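Okay, so that was the hardware half, thanks to Valentin Bachmann for letting me steal his slot. My half is the planner. We call it Polley, and it decides where two grippers should grab a piece of clothing and in what order. (Pause for the slide, drink some water.)

Quick confession - the first version treated a shirt like a flat polygon. Zsófia Simon looked at my plots and asked if I had ever folded laundry. Fair!
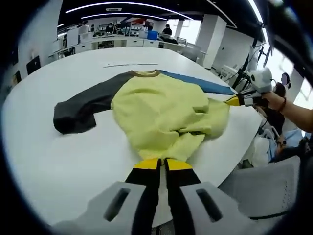 Polley works on keypoints now, and each keypoint carries a confidence score that drops when the cloth around it gets messy. Sleeves are the easy part when they lie flat. Look at the charcoal one, stretched out flat and mostly straight, and then look at the yellow-green body, all bunched up, with the hem pinched into a narrow tail between the yellow fingertips. The fabric hides its own outline there, so the planner has to trust what it saw a moment earlier.

How long do we trust it? I set the memory to 18 frames, Janka Bartoš wanted 23, and we argued about it for most of June. Hers won. Replanning got calmer and I owe her lunch.

Next slide is the timing plot. Skip the legend, go straight to the spike, then take questions on the sync code.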